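Members' news: the folding kit is here

The folding kit we've been going on about since March has finally landed on our bench, and we've had a wonderful couple of weeks with it. For anyone who missed the earlier items, it comes from Stutatari, it's sold as an add-on for people who already own an arm with a parallel gripper, and it's meant to get you from a heap of laundry to something you could put in a drawer. The software side is by Codeditz, who some of you will remember from the bin-sorting demo.

What you get in the box is pretty modest. There are 2 pairs of soft fingertip covers, a wrist camera bracket, a calibration card, a bundle of practice cloths and a licence key. The price is $591 plus shipping, and the yearly renewal for the software is extra (we're still waiting for a straight answer on what that will be after the first year). Setup took Karlijn Maes an evening, most of it spent on the bracket, which has a fiddly little clip on the underside. Do that bit before you mount the camera. We did it after, and had to take the whole lot off again.

Then the fun part! You show the arm a piece of cloth, the software picks a spot to grab, and up it goes. The program likes to start by lifting a peak and letting the rest hang, then it looks for a corner. Small, stiff things like tea towels are easy going. T-shirts are harder, and anything black was a worry of mine from the start, as our old setup could never tell a black sleeve from the shadow beside it. So of course we gave it plenty of black.
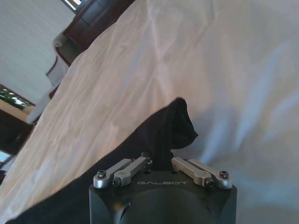

A pinch of black cloth held up over rumpled white fabric.

I kept a tally over one long afternoon, and out of 46 tries at picking up a single dark item it came up with just the one 39 times. I was really chuffed with that. The misses were nearly all cases where it grabbed a bit of the sheet along with the cloth, and dropping the grip height by a hair in the settings cleared up most of them. The colour of what's underneath matters more than I'd expected. Pale backgrounds suited it, and our grey work mat did not.

Folding itself is slower than picking. A hand towel takes a minute or so, and a shirt can take three if the arm decides it doesn't like the collar. You'll still beat it by hand without trying. But watching it let go, have another look and come back in from the other side is a real treat, and the logs are written in plain English, so you can follow why it changed its mind. Karlijn has been reading them aloud.

A few grumbles. The manual refers to a "Kramer mode" on page 12 and never mentions it again, and we've had no luck finding it in the menus. The fingertip covers pick up lint like mad, so keep a damp cloth handy. And the software saves every single attempt by default. We had 900 clips on the laptop before anyone noticed the disk was nearly full. You can turn it off under Storage.

Would I buy it again? Yes, if you've already got the arm and you like tinkering with soft things. If you're mostly after blocks and boxes, the cheaper Drinov set we covered last year is still the one I'd get.

The kit stays on the bench until the end of the month. Bring your own laundry (clean, please) and put your name on the sheet by the door if you'd like a turn. Fitted sheets are welcome, and I'd love to see somebody have a go at one.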